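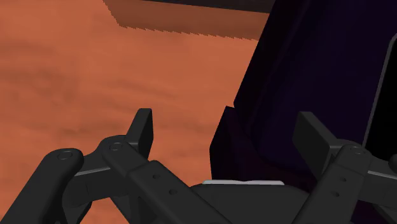

## Setting up the wrist camera view in the simulated cell

These notes cover the wrist camera on the Hiker cell, in simulation only. The real cell at Brodthorpe has its own page. Work through the steps in order the first time. After that you can usually start at step 4.

You will need the Jemero scene files, a working copy of the cell project and write access to the shared settings folder. Allow an hour if the project is already installed.

### 1. Load the cell

Open the project and load the tabletop scene. Wait until the arm has moved to its start pose before touching anything. If you edit the camera while the arm is still moving, the offset is saved from the wrong place and you will have to load the scene again.

### 2. Attach the camera

The camera must be a child of the gripper base. Do not attach it to a finger link or to the last arm joint. On a finger link the view swings every time the gripper opens. On the arm joint it looks fine until the wrist turns.

Set the camera to look out past the fingers. With the gripper open you want:

- both finger pads in view, with the gap between them clear
- the top edge of the gripper base just showing at the bottom
- the table and whatever stands on it behind the pads

It doesn't matter if the outer arms run out of view at the sides. The pads and the inner links are the parts we check against.

### 3. Check the finger joints

Send the open command, then close, then open again. Do this 7 times and watch the pivot pins on the knuckles. Each pin should stay centred on its knuckle through the whole movement. If one drifts, the joint origin in the model is wrong, and moving the camera will not fix it. Kerstin Björklund keeps the corrected gripper model, so ask her for the latest one before you start editing your own.

The two pads should also move by the same amount. A pad that lags by more than 2 mm normally means the mirror setting has been lost on that side.

### 4. Set the light and shadows

The default shadow map is too coarse for a camera this close to the table. You get saw-tooth steps along the edge of a shadow where there should be a clean line. Raise the shadow map size one level at a time and look again after each change. Going straight to the top setting slows the render badly on the older machines.

The steps are worst where a long shadow falls across the table at a slant, so check there first. A small amount of stepping is acceptable for reach tests. For anything that goes to Mfaume for training, get rid of it.

Dark objects need a separate check. A nearly black object behind a dark grey gripper leaves very little contrast at the base and the inner links. Add fill light from the camera side until you can pick out the lower edge of each pad. Leave the object colours as they are - other people use the same files.

### 5. Save and run the test set

Save the camera offset under a new name and put your initials in it. Then run the short test set, 1,840 renders, and open a few from different parts of the run. Look for the camera dipping inside an object when the arm goes low. If that happens, move the camera back along its own axis and run the set again.

When it passes, copy the settings file to the shared folder and tell Mutua Nzioka which version of the gripper model you used.

Last changed Aug 2, 2018: shadow settings moved from step 2 to step 4.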